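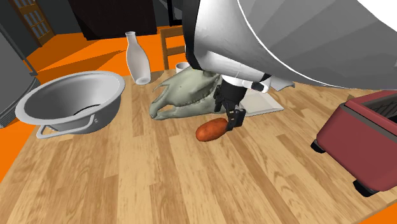
Windshield FAQ — Vasilakis Auto Glass

Can you fix a chip or do I need a new windshield?
Chips smaller than a quarter, usually fixable. Long cracks, no. Bring it by and Declan Goodwin will take a look, no charge.

How long does it take?
Chip, 30 min. Full windshield, half a day — dont plan on driving off right after, glue has to set.
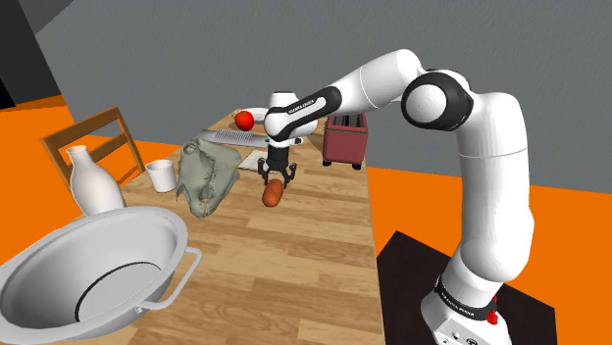 Can I wash the car after?
Hand wash ok after 2 days. No car wash for 5.

Do you come to me?
Yes, inside Hinemine only. Not in rain.

Is there a waranty?
Leaks, yes, as long as you own the car. New rock chips, no. Keep your receipt.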